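Salim Bakilana
February 2019

This site uses cookies to remember your reading preferences. Accept | Settings

4.2 Claims for the early crystal sets

The trade literature on the Gillano detector is confident and thin. Its makers said that a galena crystal with a spring contact would hold its sensitive point for a full evening of listening, and later writers have repeated the claim without saying where it came from. We could trace it to one sales leaflet. The leaflet gives no test method, no antenna length and no distance to the transmitter.

We therefore went back to the Lema notebooks, which record 461 trials on 18 detectors. They are better evidence, though far from ideal. The operator judged loudness by ear, on a scale of his own, and seems to have changed headphones partway through. A drop in his scores after trial 20 may say more about the headphones than about the crystals. Earlier accounts treat that drop as wear at the contact. We see no grounds for choosing one reading over the other.

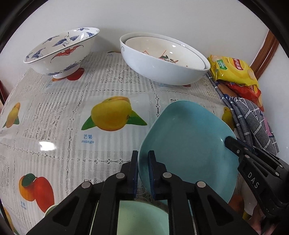
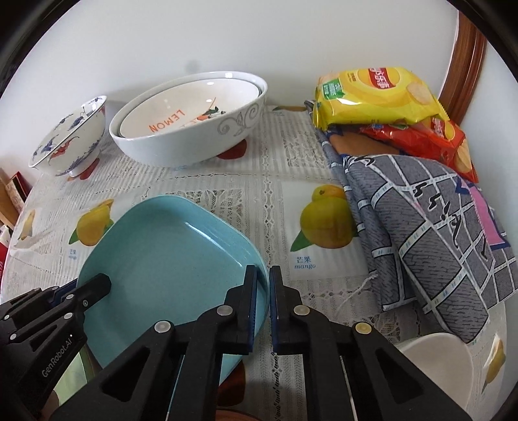 Figure 3. Square plate with rounded corners and black hand-held grippers, two views.

The Tirkness paper is often cited as settling the matter. It reports a mean holding time for the contact but leaves out every run in which no station was found at the start. Leaving those runs out favors the detector – a crystal that never worked cannot lose its setting. The author mentions this in a footnote and then ignores it in the summary table.

A similar problem affects the Grakisent survey of home listeners, which drew 2758 replies. The number looks impressive until one reads the form. Owners were asked whether their set was "still satisfactory," and people who had already switched to a tube receiver were told not to answer. We do not think the survey can be used to compare the two types, and we have left it out of the analysis in Section 5.

What remains is a weaker statement than the one usually printed. Some galena detectors held their setting for long periods under some conditions, and the surviving records do not let us say how many.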